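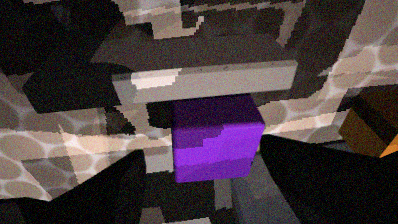
Clay masks on dry skin: how long before you rinse?

Home Forums Skin Care Masks and Peels New Posts Log in
Search this forum Go Advanced

velvetpore
Started using the Brido white clay mask in March. The label says 20 minutes. At 20 it is fully cracked and my cheeks stay tight until the next morning. Normal to dry skin, no actives on the same night. Should I cut the time or add something to the mix?

mortar_37
Cut the time. Clay takes up water and oil while it is damp. Once it dries it mainly pulls on the surface. I rinse at 8 minutes, when the edges turn pale and the middle is still tacky.

Zohreh Talebi
Disagree on a fixed number. Drying time depends on layer thickness and room humidity. A thin coat in a heated bathroom can set in half the time of a thick one. Go by touch.

mortar_37
Touch is fine for you. A beginner needs a starting number, and 8 is a safe one.

velvetpore
Would misting work? I have the Velemia rose water.

Zohreh Talebi
Yes, plain water does the same job. Mist when the edges start to lighten – usually twice per session. Check the rose water for alcohol first.

ferncoat
I add three drops of jojoba oil per teaspoon of powder. The paste stays soft longer and rinses off with less rubbing. It does leave a film, so I would skip it on an oily forehead.

mortar_37
Oil in clay defeats the purpose. If the skin is dry enough to need oil, use oatmeal and leave clay alone.

ferncoat
I use it for the nose and chin. Oatmeal does nothing for those.

velvetpore
Tried 8 minutes with one misting, T-zone only. Less tightness on the cheeks, obviously, as they had none on. Will test the oil next.

Comments (3)

Setareh Kazemi: Same result with the Ranjbar green clay, which is stronger. Once a week is enough.

dunlin: Use lukewarm water and a soft cloth for rinsing. Hot water made mine red.

pebbleskin: Does anyone in Fernanham know a shop that sells the white clay loose?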